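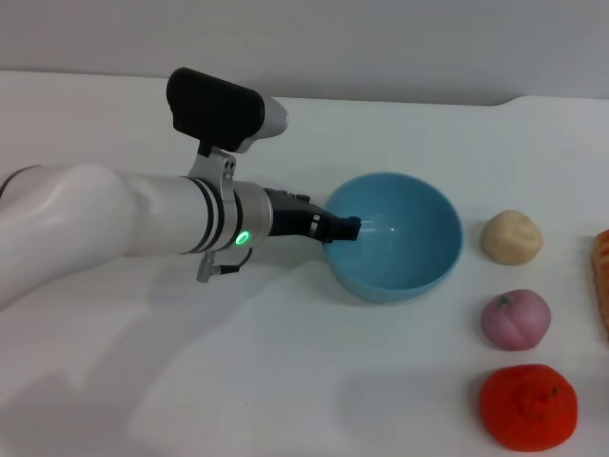 Chapter 7
Sequencing Pick-and-Place Tasks

7.1 What this chapter covers

Chapter 6 ended with a motion planner that could take a goal pose and return a joint path free of collisions. A planner of that kind answers one request at a time. It does not know which object to move first, when a grasp has failed, or when the job is done. Those decisions belong to the task layer, the subject of this chapter.

The running problem is small. A tabletop holds a bowl and several toy food items. The arm must put every item in the bowl and then return to its home pose. The items differ in size, shape and surface, and their starting positions change from one run to the next. The bowl may also be moved between runs, but never during one.

By the end of the chapter you should be able to write a task program that finishes this job, reports the items it could not move, and stops in a known state when something goes wrong. The code is written for the Norkitz runtime introduced in Chapter 2. Readers who use another runtime will need to change the calls but not the structure.

7.2 Three layers and what passes between them

The software is divided into a perception layer, a task layer and a motion layer. The perception layer turns camera images into a list of objects, each with a class name, a pose, a confidence value and a time stamp. The task layer reads the list and chooses the next action. The motion layer carries out the action and returns a result code.

The interface between layers should be narrow. The task layer never reads raw images, and it never sets joint angles. If you find yourself passing a depth map into a task function, move that work down into perception and pass up the answer instead.

Result codes need more care than they usually get. A motion call that returns only true or false forces the task layer to guess. The Norkitz motion calls return one of 6 codes:

DONE: the motion reached its goal within tolerance.
NO_PATH: the planner found no path before its time limit.
CONTACT: the arm stopped on an unexpected force.
EMPTY: the gripper closed fully without meeting resistance.
STALE: the object pose was older than the allowed age.
HALTED: an operator or a safety input stopped the arm.

Each code calls for a different response. NO_PATH may be cured by another approach direction. STALE is cured by a fresh look. HALTED is never cured by the program; it must wait for an operator.

7.3 Coordinate frames for a wrist camera

A camera fixed to the wrist moves with the arm. Every object pose it produces is measured in the camera frame at the moment of exposure, and must be converted to the base frame before the task layer can store it. The conversion is

T_base_object = T_base_flange(t) * T_flange_camera * T_camera_object

The first term comes from the joint encoders and depends on time. The second is constant and comes from hand-eye calibration. The third is the detector output.

Most large errors come from the first term. If the image was taken at time t and the joint angles were read slightly later, while the arm was still moving, the two do not match. The object then appears displaced in the direction of travel. The simple remedy is to stop before looking. The better one is to keep a short history of joint angles and interpolate to the exposure time. The chapter begins with the first method and replaces it with the second in Section 7.8.

A wrist camera also loses sight of things at the worst moment. As the gripper enters the bowl, the bowl can fill much of the view, and items elsewhere on the table may be hidden or outside it. The object list must therefore keep entries that are not currently seen. An entry is removed only when the camera has a clear view of the stored position and the object is absent from it.

7.4 Reaching into a container

Placing an item in a bowl differs from placing it on a flat surface. The gripper has to cross the rim, release at a safe height and leave without touching the wall. We describe the place action by four poses:

1. Approach, above the rim and over the opening.
2. Release, with the fingertips inside the rim.
3. Retreat, identical to the approach pose unless that path is blocked.
4. Look, from which the camera can see the bowl interior.

The release pose need not be at the center of the bowl. A fixed point works for the first item and then gets steadily worse as the bowl fills. Listing 7.1 uses a fixed point so that the reader can observe the fault. Listing 7.4 selects a point from a height map of the interior.

The collision model needs attention too. If the bowl is stored as a solid cylinder, the planner will treat every release pose as a collision and return NO_PATH. Store it as a floor and a ring of wall segments. The Greltico mesh tool used in Chapter 5 splits a round vessel into 17 convex pieces with its default settings, enough for this work.

The gripper state is a separate matter. Closed fingers with nothing between them can mean that an item was released and the gripper closed again, that a grasp failed, or that no grasp has yet been tried. Finger position alone cannot tell these cases apart. The task program must keep its own record of the last command and its result, and check that record against the next view of the table.

7.5 A first program

Listing 7.1 shows the simplest program that can finish the job.

Listing 7.1 Clear the table, version 1

function clear_table():
 objects = look()
 for item in objects.of_type(food):
 if pick(item) == DONE:
 place(item, bowl)
 go_home()

It has four faults. It looks only once, so an item nudged during an earlier pick is sought in the wrong place. It discards the result of place. It never retries. It also calls go_home after HALTED, and this must not be allowed on a real arm.

Before reading on, run Listing 7.1 in simulation on the Zandik item set supplied with the book. In our trial of 208 runs, most failures were with round items, which rolled when one finger touched before the other. Record the result code of each failed pick and keep the log. Section 7.6 uses it to build a state machine in which every code has a named response.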